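5. Fault during the suturing trials

The arm stopped responding on run 13 of 25. The left jaw had closed on the thread and the controller reported a grip, but the jaws kept closing until the drive motor hit its current limit of 600 mA. The emergency stop worked. The pad tore slightly and had to be replaced.

We first blamed the Velley motor driver and swapped it. The fault came back two runs later. The log showed the jaw encoder stuck at 3000 counts while the motor was still turning. A connector on the Nodden board had worked loose, and our code had no check for a reading that does not change.

We added a timeout that opens the jaws if the encoder is frozen while the motor is on. The connector is now clamped. The remaining runs at the Plernmont lab finished without a stop. We did not test the timeout with thread under tension, and this should be done before the October trials.

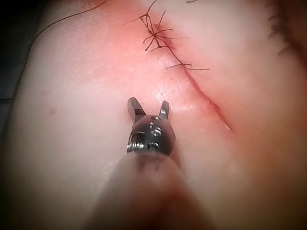 Figure 4. Instrument with jaws open beside the partly sutured incision.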